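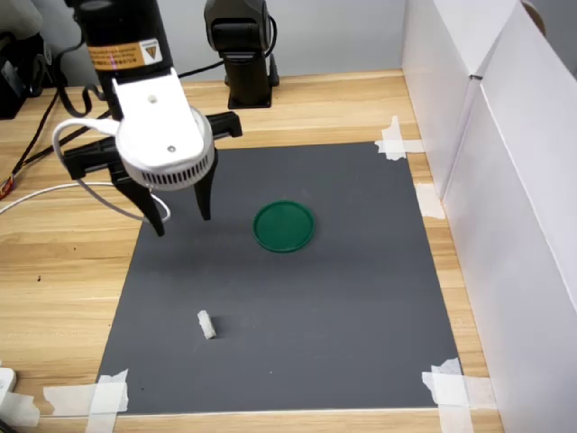
Genalyn Macaraeg cleared a corner of the table for my coffee before she let me sit down, and then she moved the coffee again, twice, until she was satisfied it couldn't reach anything that mattered. She has run the shared workroom at Unness for 5 years now, and if you spend a morning with her you will hear a great deal about tables. I had come to ask about the room in general, how it started and who uses it and so on, but tables are where she wanted to begin, and I was happy to let her.

"People ask me what to buy first," she said. "They have a list, they've been up half the night with the list. And I tell them, buy a table you can stand to look at all day, and put a mat on it. Then go home and sleep."

She likes pale wood. The old workroom, over in the Damgaard building, had dark tops all the way through, and she says she spent most of her first winter there crawling around with a flashlight looking for washers. On light wood you see a dropped screw right away. You also see every ring and scratch, which bothered her at first (she comes from a family of furniture polishers, and I gather her mother has opinions) and doesn't bother her now.

The mats are another matter. She went through several colors before settling on dark gray. Green made her feel she was in a sewing class, she told me, and black swallowed everything small. White was lovely for one afternoon. Gray lies flat, it doesn't throw the light back at you, and it tells your hands where the work is supposed to happen.

"That's really all a mat does," she said. "It says, work goes here. Everything outside it is parking."

I asked who had taught her that, and she laughed and said Gunhild Bundgaard, though Gunhild would have put it less politely. Bundgaard ran the repair bench at Sernport for most of her working life, and she still comes by Unness when the weather is decent, generally in the middle of the morning, when there's a chance of cake. She joined us halfway through our talk with her coat still on, and listened for a bit before deciding we were getting it wrong.

"You're making it sound tidy," she told Macaraeg. "It's never been tidy. Tell her about the cables."

So we talked about cables. I should say that I have a drawer at home I no longer open for exactly this reason, and I had hoped for some kind of cure. Macaraeg has tried most of them. There were the little fabric ties, which everyone took home by accident. There was a plastic channel along the back, which held beautifully until somebody needed to change one lead in the middle of it and had to pull out the lot. Last October she spent 143 dollars on clips, and she'd rather not talk about the clips.

What she does these days is pick a side. Cables get pushed over to one end of the table and they can do whatever they like there, coil up, cross over each other, it's fine by her. The only thing she insists on is slack. Anything plugged into something that moves gets a nice wide loop, wider than you think it needs.

"A tight cable is going to cost you a connector," she said. "A big lazy loop costs you a bit of table. I've got plenty of table."

Bundgaard nodded at this for quite a long time. At Sernport, she said, they used to bundle everything so neatly that it took 2 people to swap out one wire, and the foreman was very proud of it.

The room fills up after lunch. Azadeh Sadeghi is in most afternoons and has a habit, which Macaraeg has quietly spread to everyone else, of going over her mat with a cloth before she begins and again when she's done. Maximiliano Alcaraz works standing, and raised one of the tables on blocks to suit his back. The rent for the whole place comes to 800 a month, split among whoever is on the list, and Macaraeg collects it in person because she likes the chance to chat.

I wanted to know if she ever gets tired of looking after other people's mess. She thought about it while she straightened the edge of a mat.

"I get tired of the labels," she said finally. "Everybody sticks labels on everything and then the corners lift. But the mess, no. If I come in and the tables are all bare I start to wonder if people are all right."

Bundgaard had found the cake by then, and wanted to know who had cut it so crooked.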